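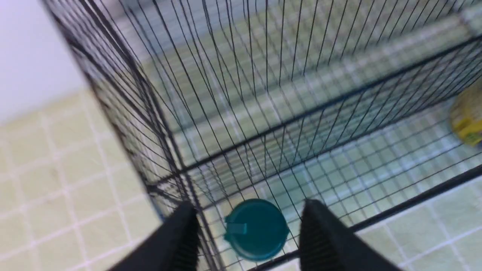

Euan Swanson: I joined the dream circle at Hollden in May and I absolutely love it, but I've hit a snag and would be glad of some help! We each bring one dream to share and the others say what it stirs up for them. The trouble is that I wake with a huge, vivid dream in my head and by the time I've found the pen it's gone. I get a colour, or the feeling of a staircase, and that's my lot. I've been using the Tiltenix app to record myself talking, but when I play it back it's mostly mumbling and I can't make out a word. Last month I had 31 mornings and 10 dreams that were worth writing up, and half of those were only a line or two. Does it get better with practice? And is it all right to fill in the gaps afterwards, or does that spoil the message? I don't want to turn up with something I've half invented. I usually wake at 6 with an alarm, if that matters.

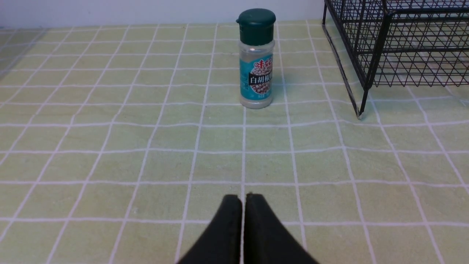
Hauke Sauerland: Yes, it gets better, and what a lovely stage to be at! Ten in a month is very good going. My first year I was thrilled with one a week.

The alarm does matter, I think. Mine used to blast everything clean out of my head. If you can, go to bed a little earlier and let yourself wake up on your own, even if it's only at the weekend. Then don't move. Keep your eyes shut and stay in whatever position you woke in, and ask yourself "where was I just now?" Start with the last bit you can remember and work backwards. If nothing comes, roll gently on to your other side and ask again -- I've had whole dreams come flooding back that way, it's marvellous when it happens.

After that, write single words before you try sentences. Staircase, green, my aunt's voice, late for something. You can do that in the dark with a fat pencil and it doesn't matter how it looks. I give it 15 minutes with a cup of tea later on and turn the words into a proper account. I've got 1242 dreams written up in my notebooks now, and some of the best ones began as four words I could hardly read.

On filling in the gaps: please don't worry so much! I write what I'm sure of in ink and what I think happened in pencil. When I read it out at our circle in Shearer I say "this next part is hazy" and carry on. People are very kind about it. I've noticed the pencil parts are quite often the ones that set everybody talking, so I would never leave them out, but I do like to keep them marked. Years later you won't remember which was which.

One more thing, say it to yourself as you drop off: "I will remember my dream." I felt daft doing it to begin with and now I wouldn't be without it.

pebble_jo: Cheese before bed!! Works for me every time. Also have a look at the Skullari dream cards, you pull one at night and put it under your pillow. Not sure it does anything for remembering but the dreams are great fun.

Euan Swanson: Thank you both! Ink and pencil is a brilliant idea and I'm going to try it tonight. Will report back on the cheese.

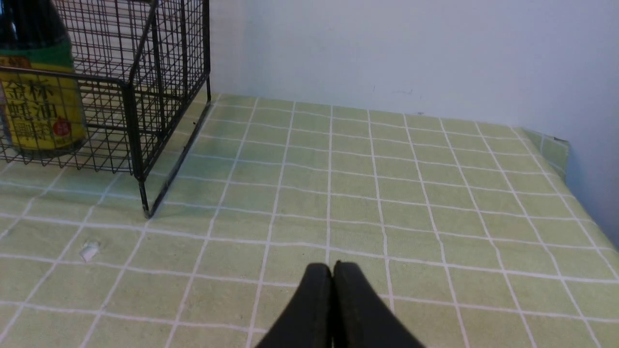

Grid-patterned tablecloth and wire mesh basket

Hauke Sauerland: Do let us know, Euan. And if you get a recurring one, give it its own page at the back of the notebook with the dates down the side. I had the same railway station on and off for years before I thought of doing that.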